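4.2 Stated taste and purchased taste

Households were first asked what they liked, and then, some weeks later, what they had bought. We had expected the two lists to resemble each other. Of the 798 households that completed both rounds, most named "calm" or "simple" as the quality they wanted in their rooms, and a good share of these went on to buy a large patterned rug.
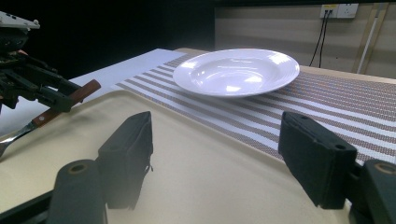 The gap was widest for curtains. Respondents in Wanau described their ideal curtain as plain and pale, often at some length, and then chose florals at nearly twice the rate of respondents in Gudeta, who had told us they loved florals. We checked the coding twice. We then had a second coder check it, who reached the same result and asked to be moved to the lighting data.

Price explains part of this. The Trukum catalog, which supplied the choice set for both towns, discounted its patterned stock in June, and a household with a fixed budget may find that its principles bend somewhat below the 30-percent mark. But the effect remains when discounted items are dropped, and it remains again when we drop the one household that bought eleven cushions.

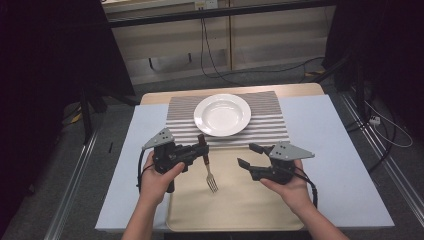 Advice from others did less than earlier studies suggest. Participants who had shopped with a friend rated their purchases no higher than those who had shopped alone, though they did take longer and were more likely to report lunch. Where the friend and the participant disagreed about color, the participant usually won the argument and later regretted it. Where they agreed, regret was about as common but was assigned to the friend. 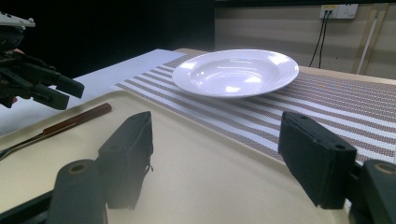
We also scored each home on the Ivard scale, which rates a room's visual order from sorted photographs. Scores were weakly related to satisfaction. Several of the happiest respondents lived in rooms that our raters found difficult to look at for the full viewing period. This may say something about the scale, or about the raters, all of whom were graduate students living in rented rooms with someone else's furniture. 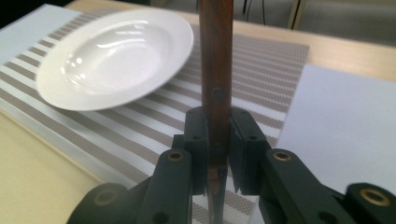 Figure 3. Wooden rod held in a black gripper.

Section 4.3 turns to wall color, where the stated and actual choices agree more closely, paint being harder to return.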